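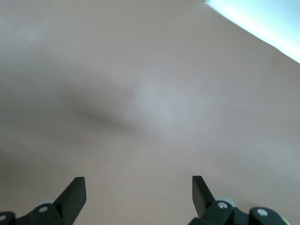 3. Material and Method

3.1 The Zonholm collection

The prints studied in this paper belong to the print collection of Zonholm, which was built up mainly from the remaining stock of the Risilar workshop. Risilar printed woodcuts, linocuts and mezzotints for artists who did not own a press. The workshop kept a proof of almost every state, and when it closed, these proofs came to the collection together with the delivery books. The collection holds 1359 impressions from the workshop. Of these, 704 are woodcuts, and only the woodcuts are treated in the present section. The mezzotints raise other questions, especially about the wear of the copper plate, and they are discussed in Section 5.

The delivery books are written in pencil and in several hands. They give the title of the print, the kind of paper, the number of sheets delivered and sometimes a remark on the ink. They do not say in which order the sheets were printed. For a historian of prints this is a serious gap. The number in the lower margin of a signed print is often taken as the order of printing, but it normally shows the order in which the artist signed the sheets, and a pile of dry prints can be turned over many times before it reaches the artist.

Our question was therefore limited. We wanted to know if the wear of the woodblock can be used to put the impressions of one edition into a probable order, and if this order agrees with the margin numbers.

3.2 Selection of prints

We left out 90 woodcuts before the study began. Most of them are trimmed inside the border line, so that the margins are missing. A smaller group is mounted on old board and could not be examined from the back. A few were printed by hand rubbing and not in the press. Hand rubbing gives an uneven pressure, and a weak line in such a print may come from the hand of the printer and have no connection with the state of the block.

Prints from more than one block were kept in the selection, but only the key block was examined. In the Risilar editions the key block is usually printed last and in black. It carries the thin lines, and thin lines are the first to break. The color blocks have large flat areas which change very little in the course of an edition.

We did not separate artists' proofs from the numbered impressions. The workshop used the words for proofs very freely. In one delivery book the same five sheets are called "proofs" on the left page and "extra copies" on the right page.

3.3 Paper

Nearly all the editions are on a paper that the books call Nadar, after the mill which supplied it. It is a soft, slightly cream paper with a long fiber. The largest single order in the books is for 2000 sheets, which must have served several editions at once. For this reason the paper can not be used to date one edition against another. In the early stage of the work we hoped that small changes in the color of the paper would help us, but sheets from one edition differ among themselves more than sheets from different editions do. We think that storage is responsible for most of this difference.

The Nadar paper was dampened before printing. Dampened paper shrinks when it dries, and it shrinks more across the fiber than along it. Two impressions from the same block can therefore have slightly different dimensions. All measurements in this study are given as the ratio of two distances on the same sheet, taken in the same direction, and not as absolute lengths.

3.4 Examination

The sheets were examined in the study room on an ordinary table. Its top is smooth and matte, tan to beige in color, with a faint grain, and the tone is slightly uneven (Figure 2). When two impressions were compared, they were placed one after the other on the same spot and with the same side to the window. Examination was done in the morning, and the blinds were not moved between the first sheet and the second.

Each impression was first looked at without magnification. The examiner wrote down the general strength of the black, the evenness of the large areas and any visible grain of the block. After this, the thin lines of the key block were studied with a hand lens. For every edition we had chosen a set of lines in advance, normally in the hair, the foliage or the border, and every impression was checked for the same set.

We used three kinds of evidence. The first is a break, where a part of a line is missing. The second is a rounded corner, where two cut edges meet and the point has become blunt. The third is a split in the wood, which prints as a thin white line and often grows from the edge of the block toward the middle. A split is the most useful of the three, although it is less safe than it looks. Wood takes up moisture and a split may close again for some time, so that a later impression can show a shorter white line than an earlier one. A break does not repair itself. When the evidence of a split and the evidence of a break did not agree, we followed the break.

The notes were entered into Cerkon, the catalog system of the collection. Cerkon allows only one remark field for each impression, and we had to make a short code for the kind and the place of each damage. The code is given in the Appendix.

3.5 Limits of the method

Too much ink can fill a small break and hide it. Too little ink can produce a gap in a line which is in fact whole. We accepted a break only if it was visible in at least two impressions of the edition. By this rule we surely lost some real breaks in the last sheets of an edition, where there is no later sheet to confirm them.

The method also can not say anything about an edition in which the block did not change. Pear wood is hard, and short editions from it may show no wear at all. In such cases we have recorded the order as unknown and have not used the margin numbers to fill the gap.

12 shares
3 comments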